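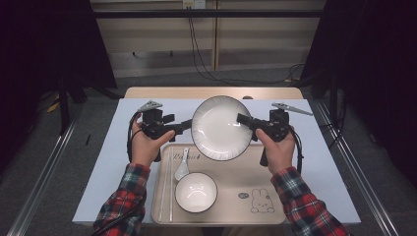 Slide 1. Two-handed plate lift, hand-held grippers, table-setting task.

Speaker notes, gripper comparison talk, Paris, Friday, March 4, 2022
Twenty minutes plus questions. Keep the clicker in the left hand, the lectern mic is on the right.

Opening
Leave slide 1 up while people sit down. Say who we are and that the talk covers two sets of fingers on the same hand-held body. Whitfield is the older set, long and narrow. Gekska is the newer one, short and blocky. We wanted to know which to keep for the tableware work, and whether we could keep just one.

Point at the plate. Both grippers are on the rim, one each side, and the plate is tilted up over the tray. Large round plates are the hardest thing in the set for us. A single gripper can pick one up by the edge but the plate swings, so we do it with two.

Mention the rest of the setting, as it comes back later: spoon, chopsticks, small bowl, tray. The tray has "Rabbit" printed on it and people in the lab call the whole task Rabbit. If I say Rabbit I mean this task.

How we ran it
Same table and same objects for both finger sets. Operators swapped sets halfway through each session so that tiredness didn't all land on one side. We logged 3,339 attempts in total and kept 2,710 after throwing out the ones with a dropped recording or a cable caught on the table. Don't read the numbers off the slide, they can see them.

An attempt counts as a success when the object ends up where the operator meant to put it and nothing else has been knocked. Somebody always asks whether a slow success counts. Yes, it does.

Logging was done in Inus. One sentence on that, no more. The Inus talk is after lunch.

What we found, plates and bowls
Gekska did better on the large plate. The flat faces give more contact on the rim and there was less swinging. On the small bowl there was little between them. With Whitfield, operators tended to go in too deep and touch the bottom of the bowl.

What we found, spoon and chopsticks
The other way round. Narrow fingers get under a chopstick lying flat on a tray. Blocky ones push it along until it meets the rim, and then it can be picked up, but that takes time and some operators gave up. Show the short clip here. It has no sound, so talk over it.

Wrist camera
Next slide is the view from the camera on the gripper. Ask them to look at how much of the picture the fingers take up. They come in from the bottom and the right, and the left one sits over part of the tray. The cup and saucer are up in the corner and only partly in view. Anything under that left finger has to come from another camera or from memory. We moved the camera mount once, in August, and I would move it again.
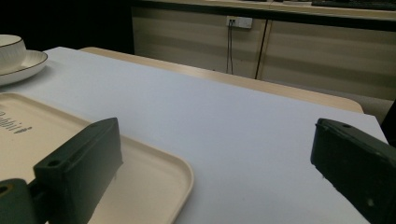 Wear and cost
Finger pads were changed every 1,000 grasps whether they looked worn or not. Screws worked loose more often than pads wore out. We now check them at the start of each session. A spare set of fingers takes up to 165 minutes to print and fit, so keep one made up in the drawer.

Where we ended up
Gekska for plates, bowls and cups. Whitfield for cutlery and chopsticks. We didn't get down to one set. A thinner tip on the Gekska block is being drawn now and has not been tested, so make no promises about it.

Likely questions
Why not suction? Ribbed and curved surfaces, and we wanted one body for everything.
Can we have the files? Finger models yes, recordings not yet.
Did operators prefer one? Split. Longer-serving ones liked Whitfield, probably from habit.

If short of time, skip wear and cost and go straight to where we ended up.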